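I bought my first proper handbag at a Ridora outlet when I was nineteen, with money I should have spent on rent. It was tan leather, it had a brass clasp shaped like a little acorn, and I carried it until the lining gave out. So when I have a go at the big bag houses, please understand I'm doing it as somebody who once queued up with everyone else (and would probably do it again if the acorn came back).

What set me off this time was the new Kaczorowski tote. The price is $2610. I went and looked at it on my lunch break, and the sales assistant was lovely, and she let me hold it for as long as I liked. It's a nice bag! The stitching is tidy and the handles sit well on the shoulder. But it's the same shape they sold six years ago for $987, with a slightly bigger logo and one fewer inside pocket.
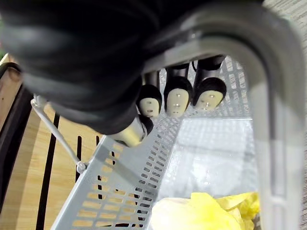 ## Where does the money go?

I know the usual answers. Leather costs more, rent costs more, the people who sew the things deserve decent pay, and I'm all for every cent of that last one. I just can't make those answers stretch over a gap that size. Somewhere along the line the houses worked out that a higher price made some of us want the bag more, and they've been leaning on that ever since.

Zerkico is the one that breaks my heart a bit. They used to be a saddlery, and you could tell, because everything they made felt like it could survive being sat on by a horse. Now they do four collections a year and half the range is coated canvas. My aunt has one of their old satchels in a colour I'd call wet brick and it still looks fantastic. My cousin's new one has gone at the corners already, and she babies it – dust bag, top shelf, the works.

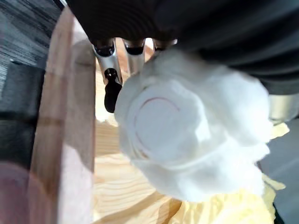 ## The repair desk test

I've got a theory that you can judge a label by its repair desk. Ring up and ask what it costs to replace a strap. If they give you a figure and a date, they care about the thing they sold you. If they offer you a discount on a new one, well, there you go.

I tried it in June with a few places. Trandham, who only make 600 bags in a season and don't advertise much, told me the price on the phone and asked whether I wanted matching thread or contrast. I was so charmed I nearly broke a strap on purpose. Ridora put me on hold, then sent me a form, then sent me the same form again with a survey attached.

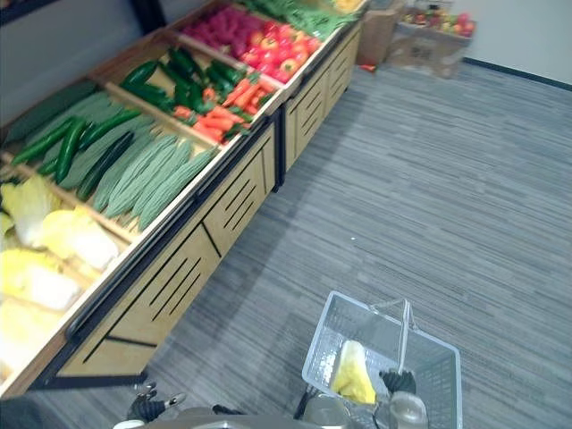

And it does matter, because the whole sales pitch for an expensive bag is that you'll have it forever. I've heard "cost per wear" from so many shop counters that I could recite it in my sleep. Fine, let's go by cost per wear, but then somebody has to be willing to fix the zip in year eight. You can't sell me an heirloom and then tell me the hardware has been discontinued.

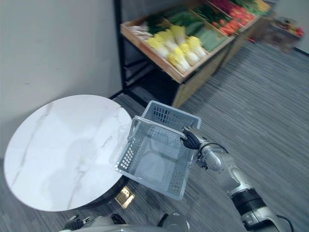
My other gripe is that the fashion people have become scared of plain usefulness. The runway bags this year were either too tiny for a phone or so floppy you'd need a torch to find your keys. Meanwhile the humble shopping basket, light grey plastic with rows of little slots in the sides and one thin handle over the top, has been getting the basics right for yonks. It's open, it holds its shape and you can see straight to the bottom of it. I'd love a designer to start from there and do it in good leather, with a pocket for my train pass.

Would I pay for that? Yep, and I'd pay quite a lot, as long as there was a phone number for the repair desk tucked inside. I'm keeping an eye on Trandham's spring range, and in the meantime the old tan bag is at a cobbler near the station having its lining redone. He wants to replace the acorn clasp too, and I've told him to leave it alone.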